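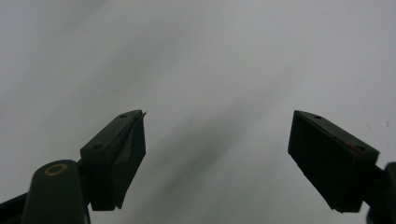 Figure 3.1 A band of shadow across a pale gray surface.

Chapter 3
Paying for Play

Most online games need money long after launch. Servers have to run, and players expect new content. This chapter looks at three ways a studio can earn it: subscriptions, paid expansions and item sales.

We follow one game, Gravent, from the studio Stanomen. It opened with a monthly fee and 114 items that players could earn but not buy. In October the studio dropped the fee and put 200 items up for sale. Designer Kaisu Seppälä wanted looks only - hats, colors, mounts. Producer Tuulikki Salminen wanted to sell tools as well.

Section 3.1 covers the fee. Section 3.2 covers the shop and what it did to prices between players. Before you read on, list two games you have played and note how each one charges.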